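About Forkar

Forkar is a satire publication covering legislatures, agencies and the people who work in the hallways between them. We publish fabricated news in the form of wire copy. The events in our articles did not occur, and the officials in them are composites unless they hold an office so well known that readers would identify it anyway.

The site began as a printed sheet of 200 copies, folded once and left in the lobby of an office building near a state capitol. The sheet ran for 16 issues. The print edition ended when the copier lease ended, and the site has carried the full output since then. All 16 print issues are in the archive, retyped, with the original spelling errors kept.

What we publish

Articles fall into four desks. The Chambers desk covers floor procedure, committee hearings and recess. The Agencies desk covers rulemaking, forms and the replacement of forms. The Campaigns desk runs from filing deadline to concession and is closed the rest of the year. The Local desk covers zoning boards, school boards and water districts, and it draws more mail than the other three combined.

A standard article is one headline, one dateline and no more than 6 paragraphs. The headline is written first. If the body can't add anything the headline has not already said, the item runs as a headline alone in the Briefs column. We do not run quizzes, slideshows or horoscopes.

How an article is produced

Headlines are submitted without bylines into a shared list. In a normal week the list holds 56 entries, and most are dropped at first reading. An entry that survives is assigned to a writer other than the one who submitted it. The draft goes to a desk editor, who checks it against the style guide, and then to a second reader who has not seen the headline. The second reader is asked to state what the article is making fun of. If the answer is a private citizen, a victim of a crime or a disaster still in progress, the draft is withdrawn.

Drafts are held in Josach, our in-house editing system. It records each change to a line and who made it. Josach was written for this purpose and is not offered for sale.

Ownership and funding

Forkar is published by Nikzad Press, a privately held company that also prints desk calendars and a line of mock legislative forms. Revenue comes from reader subscriptions, the calendar and limited display advertising. We do not accept advertising from candidates, parties or political action groups at any level of government. Advertisers do not see articles before publication — this includes advertisers who ask politely. 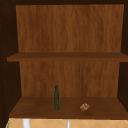
Subscriptions are handled by Hodari, a separate billing service. Hodari holds payment details and mailing addresses; the editorial staff has access to neither. Questions about a charge or a late calendar should go to the billing address on the Contact page. Calendars ship in November.

Labels and corrections

Every article page carries the word "Satire" above the headline and again in the page footer. The label also appears in the preview text used when a link is shared. Sites that reprint our work under license must keep both labels and may not change the dateline.

We correct factual errors in the real-world details that surround a joke, such as the number of seats in a chamber or the name of a river. Corrections are added at the bottom of the article and listed on the Corrections page by month. We do not correct the joke.

Submissions

The headline list opens to outside writers in February and August. Send no more than 6 headlines in the body of an email, with no attachments. Payment is made per headline used, at the rate posted on the Submissions page, whether or not an article is written from it.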